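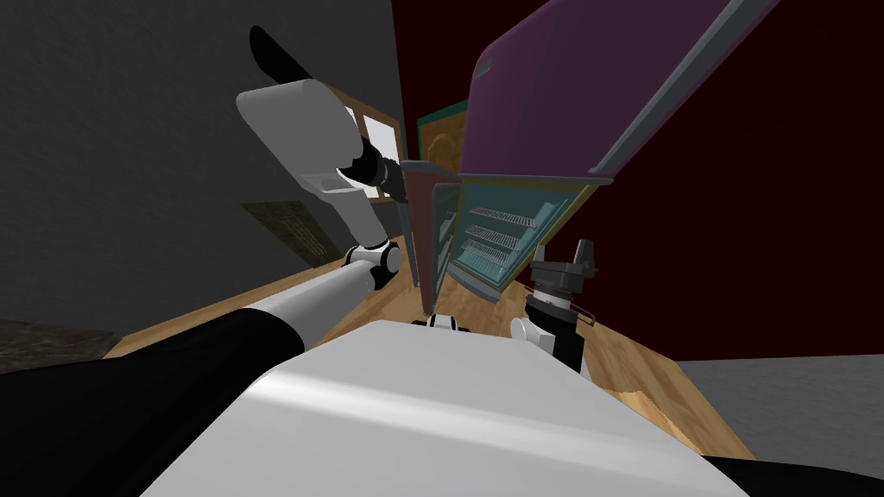
Chapter 2
What the Brochure Leaves Out

Every product in this book was sold to somebody by a demonstration, and the Nelen kitchen package is no exception. Brokerley offers it as a monthly service at $449, which buys the control software, a simulated kitchen to try it in, and a telephone number. The brochure devotes a page to elegance. The trial kitchen is less flattering and more useful: with the refrigerator doors open and the wire shelves showing, a buyer can begin asking how two arms are supposed to share one doorway with a large maroon door. We will be asking that for most of the chapter.

Start with the word "task." In the Nelen contract a task is anything the customer can name in a sentence. The basic plan includes 200 of them a month and the larger plan 800, a generous figure until you learn that opening a door and closing it are billed as separate accomplishments. Plostau, the chief competitor, counts them as one – but charges for setup, so nobody gets away clean.

A second word to watch is "reach." Sellers quote it for a single arm, stretched out, with no body in the way. Kitchens are rarely arranged to suit.

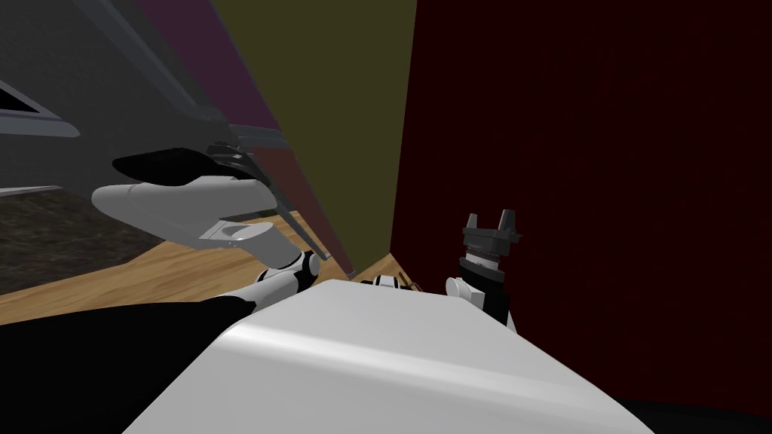
Glenys Pirihi, reading a draft of these pages, objected that we were being hard on Nelen, and that a trial in simulation at least lets a customer find the awkward corners before signing. She would still want the cancellation terms in larger type. Both points stand, and the terms are reprinted in Section 2.1, enlarged.

Before reading on, write down three chores you would pay to have done, then work out how many tasks each would be on the bill.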